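Minutes, quilting circle, March meeting

Held in the back room at Brernis, 7 pm start. Lauri Eskola in the chair, and a very full table!

**Last month's minutes.** Read and accepted. One correction: the border fabric for the raffle quilt is the teal, and the grey is for the binding.

**Raffle quilt (the Irel sampler).** All the blocks are in, and they look wonderful together. We laid them out on the floor before the meeting and moved them around for far too long (nobody wanted to stop). The group agreed to go with the layout where the darker stars sit toward the corners. Sashing will be the cream homespun. Lauri has cut the strips already and will bring them pressed and labelled to the next sewing day. Two people are still needed to help with the basting, and anyone with strong knees is very welcome.

There was a lively chat about hand quilting versus sending it out. Hand quilting won easily. We'll use the big frame, and the stencil will be the simple fan, as the cable pattern was a headache on the last one.

**Block of the month.** Next up is the Mustonen block, a lovely mix of hexagons and small circles in appliqué. Lauri showed three samples, one in reds, one in blues and one made completely from shirt scraps, which got a round of applause. Please prewash your reds. Freezer paper for the hexagons, and thin card for the circles if you like a crisp edge. 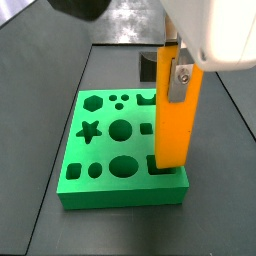 *Green foam block with shaped holes, including a hexagon and three small round ones.*

**Stash swap.** What a good night that was! The leftovers have been sorted by colour and there is still a big bag of florals going free. Flannel offcuts are being kept aside for the pet blankets. If you took home the Vorereo charm pack by mistake, no harm done, but its owner would love to see it again as she is 2 squares short of a finished top.

**Money.** We have $500 in the account after paying for batting. Agreed to spend $43 on new rotary blades and a replacement ruler. Moved, seconded, all in favour.

**Sewing day.** Sunday, doors open at 9:30. Bring your machine, an extension cord and something for the lunch table. Irons will be set up along the back wall, please only run two at once or we'll trip the power again.

**Show and tell.** Baby quilts, a beautiful scrappy table runner, and a log cabin started in the nineties and finished last week. Huge cheers for that one.

Meeting closed 8:50 pm, followed by tea and lemon slice.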